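Review: Flarnora nomination and awards software for academic departments
Posted Nov 14, 2025 by Catriona Drummond

Flarnora is a web application for running student awards: nominations, eligibility checks, reader scoring, and the notification letters at the end. I coordinate honors and prizes for the computer science and mathematics departments at Broledmont College. We moved to Flarnora from a shared spreadsheet in September and have completed one full cycle on it, with 159 nominations across five awards.

Setup took two days. Most of that time went to eligibility rules. Each rule is a line made of a field, a comparison, and a value, such as class rank, credits completed, or declared major. Rules can be joined with "and" or "or" but cannot be nested. Our Chu Prize accepts double majors under a different credit minimum, and I had to enter it as two separate awards and merge the results by hand.

Student records are loaded from a CSV file. The importer rejected our first file over accented characters in names. Saving the file again as UTF-8 fixed it, and Uyên Đặng's name now prints correctly on screen and in letters. The error message gave only a row number.

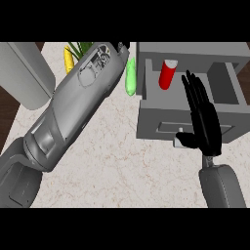 Scoring is the strongest part. Each reader gets a queue, a rubric, and a comment box limited to 200 words. Scores save as they are entered. Readers can be blocked from seeing nominees they advise, and the block also hides those nominees in exports. Duván Mamani, who read for both departments, asked for a way to sort his queue by award. The current version sorts by last name or date received only.

The letter templates are basic. Merge fields cover name, award, and ceremony details, but there is no field for the nominator. PDF output is clean. Email delivery went through our own mail server without trouble.

Support answered two tickets, both within one working day. The second, on duplicate nominations, is still open. If two faculty members nominate the same student, Flarnora keeps both entries and sends both to readers.

Price is per department, billed yearly, with no charge for extra readers.

Rating: 4 out of 5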